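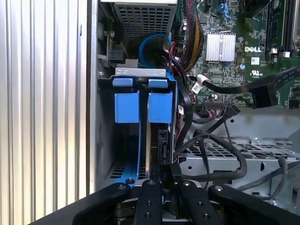
# About Gilani

Gilani develops robot cells for taking used desktop computers apart and recovering the parts. We are based at 14 Zendilska and work mainly with refurbishers and recyclers who receive mixed lots of office machines. The company has two product lines. Ginix is the cell controller, which handles arm motion, gripper commands and force limits. Pedia is the parts library, which stores the layout of each chassis model along with the position and release direction of every part we handle. Pedia currently holds 3236 part entries.

Development is led by Benedek Rácz, who joined from machine tool maintenance and wrote the first version of Ginix.

## Open day

The workshop is open to visitors once a year, in August. The demonstration covers drive handling in a desktop tower, from approach to grip. Groups are limited to six people per cell, and each session includes time for technical questions.
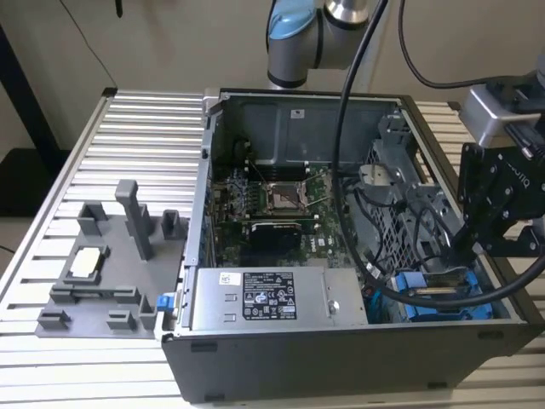 *Desktop tower on the slotted table, with the gray fixture plate to the left.*

Visitors follow the work from the side of the table and on a monitor that carries the wrist camera view. The operator calls out each step before starting it. Motion can be stopped at any point on request, and the operator will repeat a step if the group wants to see it again.

Most questions from visitors concern cables. A desktop tower is tidy when it leaves the factory and much less so after years of repairs. Pedia records where the rigid parts are, but cable positions are different in every unit, so Ginix plans its approach from the camera view and treats the library entry as a starting point.

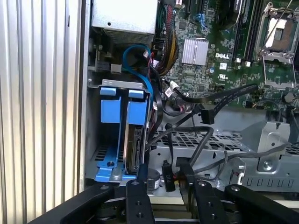
Page last changed: August, by B. Rácz

## What we work on

Our current work is on storage. Drives have to be tracked individually for data erasure, and a drive that is dropped or scraped on the way out loses most of its resale value. Carriers with plastic latches need a controlled squeeze and a straight pull, and the force limits for each carrier type are kept in Pedia.
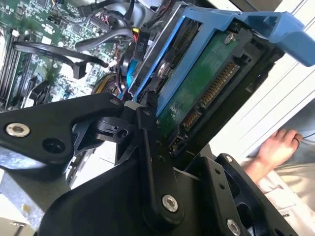 Connector protection is the main acceptance test for a new grip routine. A routine is rejected if a finger or linkage can touch the contacts at any point in its path. With the drive held in its blue caddy and tilted so that the connector points down toward the gripper, the gold pins are the closest exposed part, and clearance is measured from there. A routine is released to customers after 4 consecutive runs without contact.

## Visits and contact

Group visits outside the open day can be arranged through the office at Zendilska. Please state the chassis models you handle when you write.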